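Everyday Packaging: Snacks and Drinks

Gallery

The Skeneck Study Collection brings together the boxes, trays, pouches and wrappers in which ordinary food is bought and carried home. It was begun in 1934 with a gift of biscuit tins from the Bajpai family and now holds around 400 items. This page introduces recent additions from East Asia, selected by Houda Hamdy, Keeper of Packaging.

Items are laid out on white paper on the tables in Room 9, so that colours and lettering may be compared under the same conditions.
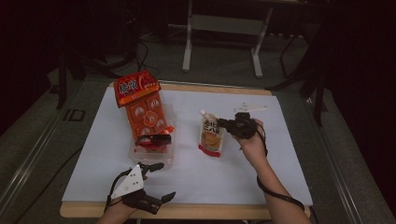
Photograph: Jernness / Skeneck Study Collection

Packaged snack and drink pouch, with large Chinese characters in white and yellow on the red lid of the snack box. The orange tray carries rows of round, cookie-like circles. The pouch stands upright and has a white plastic spout cap at one corner.

Visitors with an interest in lettering may wish to compare the two items. The box lid relies on size and strong colour, while the pouch is mostly white – its dark lettering is set with an orange-yellow picture of food and a red band along the bottom edge.

Further items from this group will be added to the gallery in March, together with a short guide to the Sarkilach gift of paper sweet wrappers. Items may be viewed by appointment between 10 a.m. and 4 p.m. Requests should be made in writing to the Keeper and should state which items are to be seen.

Reproduction of photographs requires the written permission of the Collection.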